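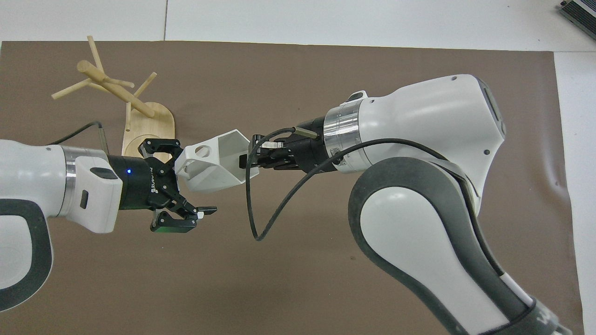

Figure 1. Both arms holding the printed part over the paper work mat, with the mug tree at the back.

Evaluating the Plonovent Two-Arm Starter Package for Handover Tasks
Angeliki Drakos
Bellbridge Engineering Program, final project report
2023-06-27

1. What I set out to do

When our lab was offered a trial of the Plonovent package last December, I was the one who put my hand up, mostly because I had spent the whole fall semester fighting with a single arm and thought two might be kinder to me (they were, eventually). Plonovent doesn't make arms or grippers. What you pay for is a software layer called Vomuletti, a set of ready-made motions, a printed workbook, and six hours of remote help. My question was a simple one: can a student who is comfortable with one arm get two of them passing an object back and forth, using only what comes with the package?

2. Setup

The arms sit on opposite sides of a white table, each with a black two-finger gripper. The one on the left in Figure 1 is a Robotiq. I laid brown paper over most of the tabletop. It wrinkles, but it is cheap and you can draw on it.

For the test piece I used a hollow, faceted white part that I modeled and printed myself, open at one end and with a round hole through one of its faces. It is an awkward thing to hold, and that was the point. The workbook practices on solid blocks, and blocks forgive a lot. The wooden mug tree is for a later exercise on reaching around pegs, which I only got halfway through.

3. Handover trials

I ran 147 handovers with my printed part and 46 of them failed. Most of the failures came early, before I understood how Vomuletti decides that the second gripper has a firm enough hold for the first one to let go. The default setting suits something solid. With a hollow part the walls give a little, and the release came too soon. Page after page of the workbook covers motion planning, very nicely I should say, and there is one short paragraph on this setting.

Cables were my other headache. On the right arm the cable hangs in a wide loop down to the mat, and the planner doesn't know it exists. I ended up adding a keep-out zone by hand, following a tip from the Bezerra user forum.

4. Is it worth it?

The package costs 1431 dollars per seat for a year. For a teaching lab that already has the arms, I would say yes, with some grumbling. The remote help was patient and friendly, and the ready-made motions saved me weeks. I would ask Plonovent for a proper chapter on gripping hollow parts and some way of telling the planner about cables.

5. Left to do

The mug tree exercise still needs its second half. My settings file and trial notes are in the shared project folder under "handover," and whoever takes this over is welcome to write to me.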